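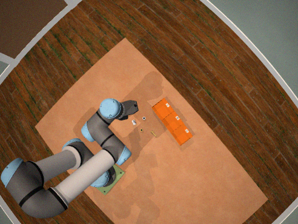 Sorting Cell Goes Live on Thursday, Bench Crew Keeps Its Chairs

Mevimow's kitting bench at the Tollgate building gets its robot arm on Thursday, after a spring spent meeting it on a screen. The simulation has been running on the monitor by the time clock for weeks now, and most of second shift has developed opinions about it. The most common one is that it's slow. The second most common is that it's still faster than any of us on a Monday.

For readers in the front office who have never had the pleasure, kitting means taking a pile of loose hardware and putting it into the right bins so that assembly can grab it without looking. Bolts go with bolts and nuts with nuts. Then there are the little white plastic pieces that go with nothing and roll under the bench the moment you stop watching them. A full shift of this comes to 1,028 parts a person if the paperwork is to be believed, and your thumbs will back up the paperwork.

The arm was set up by Cruzado, the integrator out of Mundotholm, whose people spent much of March asking us to explain how we pick up a washer. This was harder than it sounds. Try it. You'll say "you just pick it up" and then somebody will write that down and look at you, waiting for the rest. The bench crew finally sat down and listed every trick they use, including sliding the flat ones to the edge of the table and giving the mat a slap. The slap did not make it into the program.

So what changes? The arm takes the small brass and plastic parts, which are the ones people have been complaining about since before the new parking lot. The bench crew keeps mixed orders, returns, anything bent, and anything that arrives in a box with the wrong label on it. Given our suppliers, that should keep everybody busy into retirement.

Nobody is losing a job over this, and the company has put that in writing through the end of next year. People have asked about the year after that. The answer was "we don't have plans at this time," which we are printing here so that everyone can admire it together.

Two jobs will look different. Each shift gets a cell lead, who clears jams, refills the parts and swaps out full bins. It pays 2 dollars an hour more than bench rate and comes with 18 hours of training, paid, on the clock. Sign-up is on the board by the break room, under the softball schedule. Seniority counts, and so does having read the manual, which is 25 pages if you skip the part in German.

A few house rules for the first weeks. Stay outside the yellow line when the arm is running, even if your coffee is inside it. If it drops a part, let the cell lead get it. The red button stops everything and may be pressed by anyone for a good reason, and dislike is not on the list.

There was going to be a contest to name the arm. The entries have been read, and it will be called Cell One.

Questions about shift assignments go to the floor office before 3 p.m. Complaints about the speed can wait until it has been here a month.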